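Count the Sessions, Then the Demonstrations

Apr 30, 2021

Papers on imitation learning report dataset size as a number of demonstrations. I think this is the wrong unit, and our own results at the Clernville lab are my argument.

In February we trained two policies on the same task, a two-handed pick and place into a shallow tray. The first used 4000 demonstrations recorded at one table by one trained operator. The second used 1000 demonstrations spread over 40 short sessions, with the table, the lighting and the operator changed between sessions. On the Etomis arm pair, in a room neither dataset had covered, the second policy completed more trials. It had a quarter of the data.

The usual objection is that varied data is noisy data. It is. Operators approach the tray from different sides, regrasp, pause, and hold their wrists at odd angles. Our filtering step discarded 300 recordings from the varied set before we reached the final count, mostly for lost marker tracking. The single-operator set needed almost no filtering -- and a clean training curve told us very little about transfer.

Hand-held grippers make the varied set affordable. Moving a robot between rooms takes a day of calibration. Moving two grippers, each with a marker cube on top, takes a bag and a power strip. The pose of each gripper is recovered from the printed patterns, so the human arm behind it can be ignored by the policy. The cost is reach: people lean and step in ways a fixed base cannot, and the Dudás retargeting code we use rejects those segments late in the pipeline, where they are expensive to find.
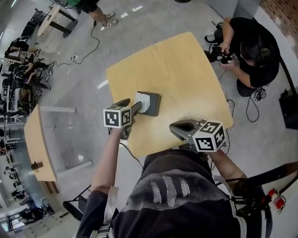 What reviewers should ask for

A dataset paper should state the number of sessions, operators and rooms next to the number of demonstrations. It should also state how many recordings were dropped, and at which stage. The Comero benchmark asks for none of this, and its leaderboard sorts entries by demonstration count alone.

I would go further and require at least one evaluation in a space absent from training. That is inconvenient for groups with one room. We were such a group until last year, and our earlier numbers would look worse under this rule.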